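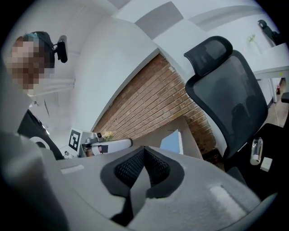 At the Grabner Street service center, Perkadport.

The Perkadport Water Department will begin its fall main flushing program after the holiday weekend. This thread sets out the schedule, what customers should expect at the tap, and how to reach us. Please share it with neighbors who do not use this platform.

Flushing moves water through the mains at high speed so that iron and manganese sediment is carried out through the hydrants. The sediment builds up slowly under normal flow. The system has over 2,000 hydrants, and each one in the flushing area is opened in a set order, working outward from the treatment plant.

Crews will start in Uvora and move east toward the harbor. Grandach follows. The Grabner Street district is last, as the valve replacement there must be finished first.

Work takes place overnight, beginning at 10 p.m. Blue signs will be posted on each block the day before. If there is no sign on your block, your block is not scheduled for that night.

Your water will not be shut off. You may notice lower pressure while crews are nearby, and the water may be yellow or light brown for a few hours.

If the water is discolored in the morning, run one cold tap, preferably the bathtub, until it clears. Do not run the hot tap during this time, or sediment may be drawn into the water heater. If the cold water has not cleared by noon, call the customer line.

Laundry: please check the cold water before starting a load of whites. Customers who find staining should keep the load wet and wash it again with a rust remover made for fabric. Chlorine bleach will set the stain. Rust remover packets are available free of charge at the customer counter, one per household.

Dialysis patients and customers with other medical equipment connected to a water line should already have received a letter. If you have not, please contact us before your area begins so that your address can be added to the notice list.

Restaurants, laundromats and dental offices may ask for a call on the afternoon before work reaches their street. Requests made last fall do not carry over and must be submitted again.

A note on Uvora. Residents on the hill reported cloudy water after the January main repair. That was trapped air, and it cleared from the bottom of the glass upward. Sediment behaves differently – it settles. Telling us which of the two you are seeing helps the operator decide whether to send a crew.

We have been asked why flushing continues while outdoor watering is limited. The department reviewed this in the spring. The order of hydrants has been changed so that shorter sections of pipe are flushed at one time, and 18 dead-end mains that were flushed last fall have been left off this year's list.

Water from the hydrants runs to the storm drains and is treated to remove chlorine before it gets there. Residents can help by clearing leaves from the drain in front of their property. Please do not move the cones or the diffuser, even if the flow is near your driveway. Speak to the crew and they will adjust it.

Parking: the temporary restriction applies only within the marked area next to a hydrant. Vehicles in that area will be moved to the nearest legal space on the same street where possible. There is no charge for this. For a vehicle that cannot be found, call the non-emergency line.

The Grandach standpipe will be out of service for inspection during part of the program. Homes above the 600 block of Grandach Avenue will be supplied from Uvora for that period and may notice a slight change in taste. Both sources meet the same standards, and test results are posted at the customer counter and on our website.

The printed street list went out with bills mailed Fri 31 August. Large-print copies and translations can be requested at the counter or by phone.

Replies to this thread are read during business hours only. To report a main break or a complete loss of water, please call the emergency number on your bill – do not post it here.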